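2024-05-15, policy workshop notebook, back room

Long one today, writing it up before I forget half of it. Cameron was in from nine, Rizwan came after lunch with the printouts. Main job was the vote-by-mail cure notice, meaning the letter the county sends you when your signature doesn't match and your ballot gets set aside.
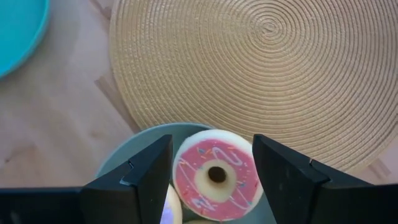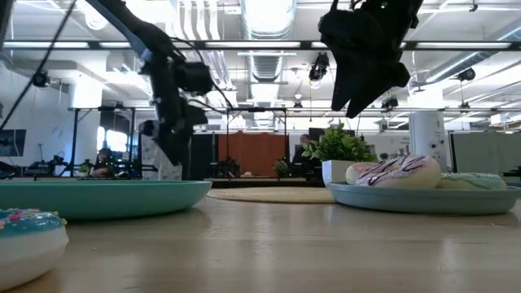
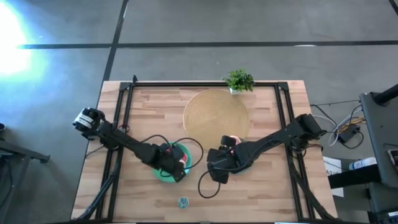

Woven placemat, toy donut and table, May.

OK, so. The county council reads the ordinance a second time next month and we want our comments in well before that. The draft gives people two days to fix a signature problem, counted from when the letter is mailed. Mailed! I read that line three times. If you live out past Mollel and your letter goes out on a Friday, you're done before you open the box. Cameron thinks it's a drafting slip and that they meant two business days from receipt. I'm less generous, but I agreed we'd write it up politely.

What we did in the morning: went through the old letter line by line and marked every word a tired person might trip on. "Remedy," "attestation," "canvass" all got the red pen. Then I wrote a new one in plain words and read it out loud, and Cameron stopped me every time he got lost. He got lost a lot in the second paragraph (fair, I had two different deadlines in it). Moved the deadline to the top, in bold, all by itself. Much better already.

Rizwan's numbers, which he pulled from the Geria precinct files: 2,000 mail ballots in March, 200 of them flagged for signature. That's ten percent and it seems really high to me. He warned me not to lean on it yet. Geria has a lot of new voters and a lot of older people whose handwriting has changed since they registered, so it might not look like the rest of the county at all. We also don't have how many of those got fixed in time. The clerk's office has that and we have to ask in writing. Note to self: ask for it by precinct, and ask for the date mailed as well as the date returned, or we'll get one big total again and be no wiser.

Argued for a good half hour over whether to say anything about the matching software. The county uses Trostent for the first pass and then a person looks at whatever it kicks out. Rizwan wants a whole section on it. I'd leave it out for this round: we don't know what the settings are, and I don't want the council spending its whole hearing on software when the deadline is the thing they can fix with one sentence. Cameron sided with me and then sort of took it back over coffee. Parked. If the settings come back with the records request we can do a separate memo.

Tried the new letter on the Wusby tenants' group at their noon meeting, and I'm so glad we did! People were great about it and not shy. Things they said, as near as I wrote them down:

The return envelope needs to say it's prepaid. Several people assumed it needed a stamp.
"Your ballot has not been counted" scared them. They took it to mean it was already thrown away. Try "Your ballot is on hold. You can still fix this."
The phone number should say what hours someone picks up.
One man asked if fixing it meant voting over again. Must add a line: you do not need to vote again.
Could it come as a text too? I said I'd find out. I think state law allows it if the voter gave a number on the form, but I have not checked and shouldn't have sounded so sure.

Afternoon was mostly retyping. Version C is in the shared folder now, please don't edit version B, Cameron, I know you have it open. Reading level came down a good bit, though the legal paragraph at the bottom is still a brick. Rizwan thinks we can cut it in half if the statute number stays in. I'd like a lawyer to look before we touch it.

Wording for the comment, first try: "The time to cure should run from the day the voter receives the notice, and should end no earlier than the last day the county may lawfully accept a corrected signature." Clunky. Cameron wants "gets" instead of "receives," and he's right about that. How you prove the day somebody got a letter is a headache of its own, so we may end up asking for a fixed end date for everyone and skipping the whole counting business. I'm leaning that way tonight.

To do:
Records request to the clerk (me)
Check the text message rule (me)
Check whether neighboring counties use a fixed end date (Cameron)
Clean up the Geria sheet, there are blank rows near the bottom (Rizwan)
Spanish version, after the English stops moving
Buy printer toner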